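Machine Elements, Handout 4: Spur Gears and Where to Put Them
Instructor: Nouhaila Benmoussa. Lab questions to Sanaa Ramadan, who has heard most of them.

A spur gear is the plainest gear there is. The teeth run straight, parallel to the shaft, and two gears will mesh only if their teeth are the same size. Size here means module: pitch diameter in millimeters divided by number of teeth. Students who measure to the tips of the teeth instead get a larger number and a long evening.

Center distance is half the sum of the two pitch diameters. Say the pitch diameters are 70 and 86. Half the sum is 78, and that is where the shafts go. Put them closer and the teeth bind. Put them farther apart and you get backlash, along with a noise you will be asked to explain.

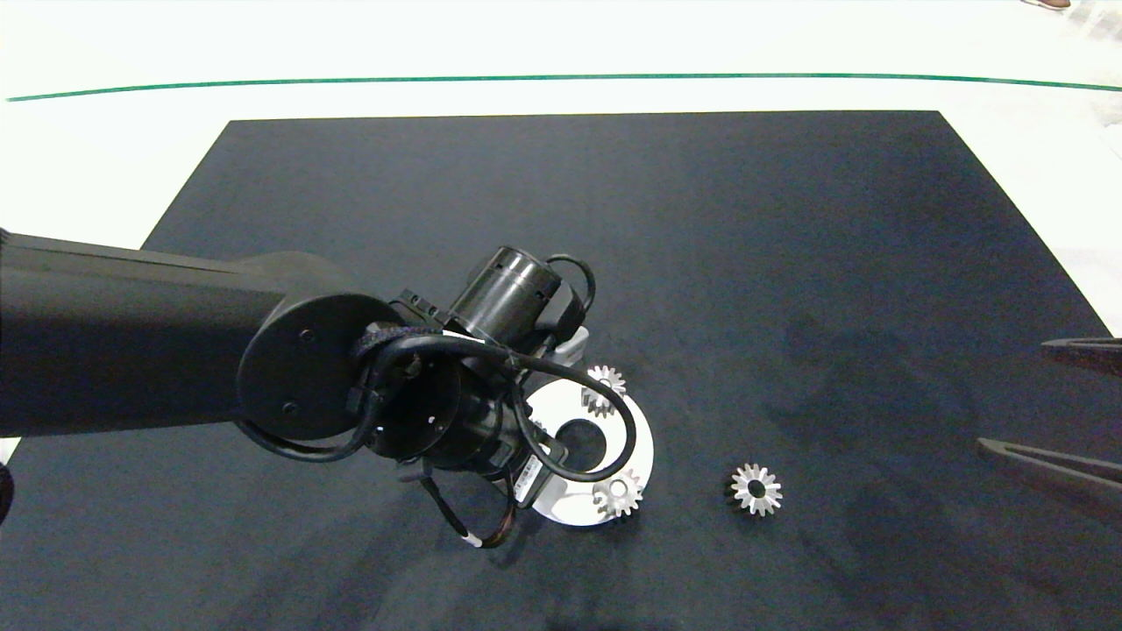

Fig. 1. Two small spur gears on a round white base plate, a third on the mat beside it.

Before assembly, lay the gears out on a dark mat. Silver parts show up well against it, and they do not roll when flat. Check each bore for burrs. Look at the teeth all the way around, including the side you have already decided is fine.

A gear goes onto its shaft square or it does not go on. If it stops halfway, back it off, line it up and try again. The hammer is in Room 225 and will stay there.

For next time: read the Slaoui notes on contact ratio. Problems 2 and 5 only. Problem 3 has a misprint we have all grown fond of.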